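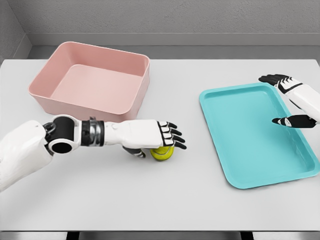 Clearing out the hall cupboard

Hello again from Murnthorpe! I promised myself I wouldn't do a new year tidy-up piece, and then on 30 Dec 2025 I opened the hall cupboard to find a torch and a bag of tent pegs fell on my foot, so you're getting one anyway.

We've lived in this house for 17 years and I don't think I had ever seen the back wall of that cupboard. I gave myself 20 minutes (ha!) and was still sitting on the floor at teatime, surrounded by odd gloves, three dog leads and the instructions for a heater we gave to my brother. There was also a jigsaw I'd been blaming my sister for losing. Sorry, Jo.

My friend Annick Renaud came round with mince pies and took over, thank goodness. Her way of doing it is to put things back by when you use them, so all the beach and picnic bits that come out in August went up on the high shelf, and the everyday stuff stayed at elbow height. I'd always sorted by size, which meant the umbrellas lived behind the camping stove. She also made me write on the boxes, on the end that faces out this time.

Six bags went to the charity shop and one to the tip. I kept the tent pegs, though we haven't owned a tent since the wet week in Wales, and Annick did give me a look about that.

If you've got a cupboard like mine and you've found a good home for old board games with bits missing, do write in and tell me. I've got four of them sitting by the front door and the hall looks worse than when I started! Next time I'll be back to the garden, and the sorry tale of my leeks.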